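The Hosiery Question

August's Folding Corner was supposed to be about fitted sheets. Then Tiburcio Ayala wrote in from Murkwood to ask how a grown adult is meant to fold a pair of tights, and fourteen more of you wrote in to say you'd been wondering too, so the sheets will have to wait.

Most of us don't fold tights. We ball them up and pitch them at the back of a drawer, where they knit themselves to whatever was already living there. Then we need a pair at 7 in the morning and pull out 3, joined at the knee.

The method I've settled on takes longer to read than to do. Lay the tights flat on something smooth. A countertop is fine, a bedspread is a bad idea, and anything wicker will cost you the pair. Hold the waistband and run a palm down each leg until they lie side by side with the toes level. If there's a tag, find it now, while you still have the patience.

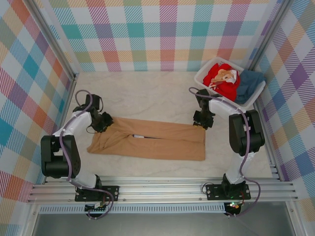

Put one leg on top of the other, then fold toes to waistband, and in half again. You should have a flat packet the size of a paperback. Roll that up and tuck it into the waistband if you like things tight. I don't, having stretched out enough elastic for one lifetime.

Sheer pairs go in a separate box from the wooly ones. Mine once held Mösli cookies and still smells faintly of them, a thing I've decided to call a sachet.

Tiburcio reports that his drawer now closes. Fitted sheets next month, assuming I've learned how by then.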